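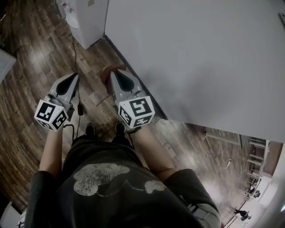
Flornlow Sound Archive – Playback and Transfer Desk

Ticket 1132
Status: open, waiting on part
Reported by: Akcombe listening room

Problem: Cartoon effects reel 2502 plays with a flutter on long notes. Slide whistle and bowed saw cues are worst. Short hits sound fine. Left channel also drops out near the end of side 2.

Log
9:15 Played the reel on the Gorna deck. Flutter present from the first cue.
9:40 Cleaned heads, guides and pinch roller. No change.
10:20 Swapped in the test tape. Same flutter, so the reel is not at fault.
11:05 Moved reel to the Kozłowski deck. Long notes are steady. Left channel still drops out in the same spot – that one is on the tape.
1:30 Opened the Gorna. Capstan belt is stretched and has a shiny patch. No spare in the drawer.

Next steps: Belt ordered, due in January. Until then use the Kozłowski for all transfers. Three files made on the Gorna last month need to be redone. Dropout goes in the catalog notes as a tape fault. Do not patch it from the mono copy – the mix is different.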